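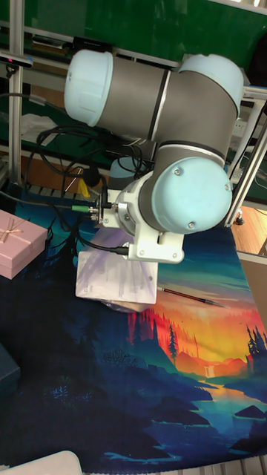
El brazo sobre la mesa de pruebas, con la caja blanca, el boli y la caja rosa del lazo.

¡Buscamos gente para la segunda ronda de pruebas de Povik!

Hola, soy Sunita Okafor y llevo las pruebas de manipulación en Lokine. Os cuento sin rodeos: en julio tuvimos un fallo. El brazo estaba bajando a por una caja, perdió la lectura de fuerza y siguió empujando 2 segundos más de la cuenta. La parada de emergencia funcionó, la persona que estaba al lado se llevó un buen susto (y ningún rasguño, menos mal) y la caja quedó hecha un acordeón. Abrimos el parte 3677 y paramos todo.

Desde entonces hemos cambiado el conector del sensor, hemos bajado la velocidad y ahora el brazo se detiene si la señal desaparece. Nos falta probarlo con gente que no lo conozca, y ahí entráis vosotros.

Buscamos 40 participantes mayores de edad, con o sin experiencia. Vais colocando objetos cotidianos en la mesa (cajas, bolsas, bolis), el brazo intenta cogerlos y vosotros pulsáis la parada cada vez que algo os dé mala espina. ¡Y me refiero a cada vez! Prefiero cien paradas de más.

La sesión dura una mañana, de 9:30 a 13:00, en nuestro taller de Tambunan. Pagamos 100 euros, con seguro y café incluidos. Hay que traer calzado cerrado y el pelo recogido, nada de pulseras ni mangas anchas.

Para apuntarte, rellena el formulario de participantes de la web de Lokine y pon «Povik» en el asunto. Si quieres leer antes el parte del fallo, pídemelo y te lo mando entero.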